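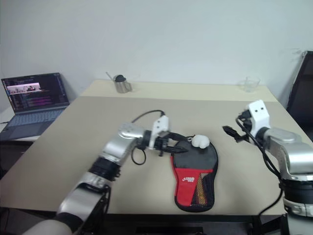
Courses > Physical Measurement > Unit 4 > Handout: Weighing Things

Unit 4: Weighing things, and what a scale is telling you

Welcome to my favorite unit! We spent the last few weeks on length, and length is lovely, but weighing is where measurement gets really fun, because the instrument and the thing being measured push on each other. Keep this handout with your lab notebook. You'll want the part on drift when we get to Lab 6.

Mass and weight

Mass is how much matter an object has. Weight is the force of gravity on that matter. In everyday talk we mix the two and get away with it, since almost everyone does their weighing on the surface of the same planet. In this course we keep them apart. Mass goes in grams or kilograms, weight goes in newtons, and if you write "the weight was 200 g" in a lab report I will circle it (in green, I'm not a monster).

The equal-arm balance

This is the old one, and it is still a beauty. A beam rests on a pivot at its middle. The unknown goes in one pan and known masses go in the other until the beam sits level. What you have done is compare one mass with another, so the strength of gravity drops out. Carry the balance up a mountain and it gives the same answer!

The weak point is the arms. If one is even slightly longer, every result is off by the same proportion. The cure is to weigh the object in the left pan, swap, and weigh it again in the right. Multiply the two results and take the square root. We'll prove on the board that the arm lengths cancel. It takes four lines and it's gorgeous.

The spring scale

Hang a load on a spring and the spring stretches. Within its working range the stretch is proportional to the force, so a pointer and an evenly spaced ruler are all you need. The McAlister spring scales in our lab read up to 600 g. Please don't go past that. A spring pulled too far doesn't come all the way back, and then its zero is wrong for the next person.

A spring scale measures force, even when its face is printed in grams. The maker has assumed a value for gravity and done the division for you.

The load cell

Most digital scales have a small metal block inside with thin foil strips glued to it. These are strain gauges. When the block bends, the strips stretch or squeeze by a tiny amount and their electrical resistance changes. Four of them are usually wired in a bridge, which turns that tiny change into a voltage a chip can read.

I love this chain – force to bend, bend to resistance, resistance to voltage, voltage to a number. Each link can add its own error, so learn to name them in order.

Resolution and accuracy

Our Zuvholm bench scale has a capacity of 3,000 g and shows steps of 1 g. That gives it 3,000 steps, and the step size is its resolution. Accuracy is a separate question: how close is the number to the true value? A scale can show a very fine last digit and still be well off.

Worked example. A 200 g check mass reads 203 g on a scale that zeroed properly. Assume the error is proportional. The correction factor is 200 ÷ 203, or 0.985. An object that reads 63 g then has a corrected mass of 62.1 g, and with 1 g steps we report 62 g.

Drift

Digital scales wander as they warm up. Switch yours on at the start of class, let it settle, and zero it before every reading. Write down the zero reading at the end as well. If it has moved, say so in your report. I get excited about honest drift data, and I mean that.

Before next class

Read the Skamow chapter on levers. Then find a scale in your home or at a store and note its capacity and its step size, which are often printed on a small label. Bring the numbers and we'll make a giant chart!

Comments

restska_lab: The swap-and-square-root trick worked on a balance we had written off at Restska. Thank you for putting these notes up.

pan_and_beam: Could the proof be added to the handout? I missed that class and I got stuck on the third line.

Course author: Yes, it's going in the August version. Start from the torques on each side and divide nothing until the end.

tareweight: My kitchen scale goes in 2 g steps. Is that okay for the chart?

Course author: More than okay, bring it!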